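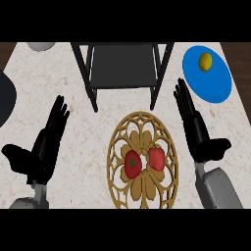
Should employees have a say in which tasks are automated first?

They should, and the consultation should take place before equipment is purchased. Staff who perform the work each day know which parts of it cause strain, which require judgment, and which they would be sorry to lose.

The question has become a practical one in institutional kitchens. Food preparation was long considered unsuited to automation. Produce varies in shape and firmness, tools are shared, and the order of work changes with the menu. Two-handed robots are now being developed for exactly these conditions, and managers of large dining operations must decide how they intend to receive them.

The Skallwood dining service, where I have overseen staffing for several years, prepares meals at 5 sites and employs 250 people. In August we opened discussions on which preparation duties might one day be assigned to machines. The first list was drawn up by the planning office. It was organized by labor hours, and it placed tray assembly and the sorting of produce at the top.

Our kitchen supervisor, Seema Shukla, objected to the list, and I believe she was correct. Sorting is the task on which new employees learn the trade. A person who has handled tomatoes every morning for a season can tell which will hold until the evening service and which should go to the soup kettle at once. If that work is removed, the service must find another way to teach the same knowledge, and the cost of doing so did not appear anywhere in the planning office's figures.
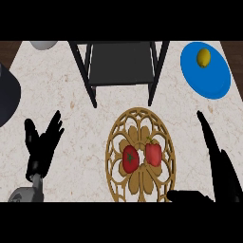 There is also the matter of pace. Work shared with a machine tends to be arranged around the machine. Breaks, conversation, and the small adjustments that coworkers make for one another are easily treated as interruptions. An employer who introduces automation should state in writing how the pace of a station will be set, who may change it, and how an employee may stop it without penalty.

Supporters of rapid adoption point to injuries and vacancies, and these concerns deserve a serious answer. Lifting, repetitive cutting, and late cleaning shifts are hard on the body. We had 30 unfilled positions at the time of our discussions. I would welcome equipment that relieved those burdens. My concern is that the most tiring duties are often the hardest to automate, so that the machine is given the lighter work and the employee keeps the rest.

I therefore recommend that any savings from automation be applied first to training and to reduced lifting loads, and that no position be eliminated during the first year of use. Iker Olmedo of our personnel office has proposed that each affected employee be offered paid instruction in supervising the new equipment. The proposal is sound, provided that the supervisory role carries a higher wage and is open to staff without technical schooling. It will be presented to the site managers together with a revised list of duties, prepared this time by the kitchens.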